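The Sartori had been under a tarpaulin in Donthorpe for 18 years when Cinzia Melis bought it. It was a 1,005 cc twin, built in small numbers and badly rusted at the exhaust. The man selling it had lost the logbook and one of the keys. He wanted it gone before his daughter's wedding in May.

She paid him in cash and pushed it up the ramp into the van. The front tyre was flat and the back brake was binding, so it took a while. He watched from the kitchen step with his tea.

"It ran when I put it away," he said.

"They always did," Cinzia said.

She drove home with the window open because of the smell of old petrol. At the roundabout by the garden centre something shifted in the back, and she pulled over to check the straps. One had slipped off the footrest. She hooked it round the frame and carried on.

The tank came off first. Inside it was brown and flaky, and she filled it with vinegar and left it in the yard under a board. The carburettors were worse. One slide had seized in its bore and she had to warm it with a hairdryer, then tap it, then warm it again. It came free at ten at night and rolled under the bench. 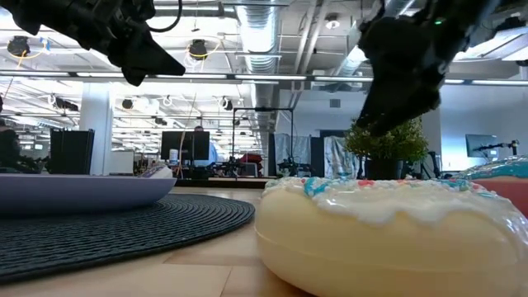 The wiring she left until last. Somebody had joined a red wire to a blue one behind the headlamp and wrapped the lot in parcel tape. She drew it all out on the back of a calendar and traced each wire with a meter. The fault was in the earth – a bolt painted over by whoever had sprayed the frame green.

Her brother came round with two batteries and held the torch. He had owned a Dimum when they were young, a little two-stroke that smoked, and he talked about it for most of the evening. He'd sold it to pay for a sofa.

"Do you want to press it?" she asked.

"It's your bike."

She pressed it. The engine turned over, coughed and stopped. She gave it more choke. The second time it caught on one cylinder and shook the stand, and then the other came in and the whole garage filled with blue smoke. Her brother opened the door and they stood outside in the rain and listened to it.

"Tappets are loud," he said.

"I know."

It passed its test at the third attempt. The first time it was the brake light and the second time it was the brake light again.

She took it out early, before the lorries, along the Kananora road. It was heavy in the bends and it pulled to the left under braking. On the long straight past the quarry she got it up to 87 and the mirrors shook so much that she couldn't tell what was behind her. She eased off and changed down for the hill.

At the top there was a lay-by with a tea van just opening. She parked on the flat part and looked underneath. There was oil on the bottom of the crankcase, one drip, and another forming. She got a rag out of her jacket and wiped it off, and went to ask for a bacon roll.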